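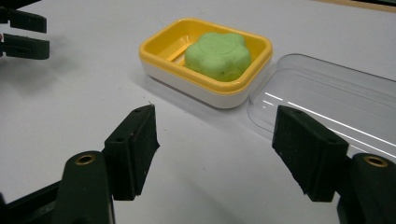

One reader wrote in to ask whether a machine could be left alone with the housework yet, and if it couldn't, what we were all being paid for. Our answer was no, not yet, and the rest of this page is the longer version.

## About Hinen

Hinen is a small firm in Flekcombe. We test whether robots can do ordinary chores at home and on the shop floor, and we write up what we find. Makers send us their machines before they sell them. Shops and care homes ask us whether to buy. We don't build robots and we take no commission on sales.

## What we work on

Most of our tests use small household goods. A bar of soap is a fair test of a gripper: it has no handle, and it has to be set down in its dish without knocking the dish along the table. Lids are another. A clear plastic lid is hard for many vision systems to find, especially under bright lights.

A standard test is 50 tries at one chore. If a machine does well, we move the objects and run 100 more. We publish the failures along with the rest.

We have two test rooms:

- **Rakness** is set up for home chores: wiping, sorting, putting things back where they go.
- **Mollah** is for shop-floor jobs such as packing, shelf filling and bin picking.

## Where things stand

Machines are good at one chore in one place. A packing arm at Mollah got through 2000 cartons in June with few stops. Put the same arm in front of a bathroom shelf and it needs to be set up again from the start. Soft things, shiny things and clutter still cause most of the trouble. We would not tell anyone to buy a general home robot this year.

## Working with us

Makers can book a room by the week. Shops can send us a list of the jobs they want done, and we will tell them which ones are worth trying. Test reports are free to read at the front desk in Flekcombe, and we mail copies on request.

Page last updated 2020-08-14.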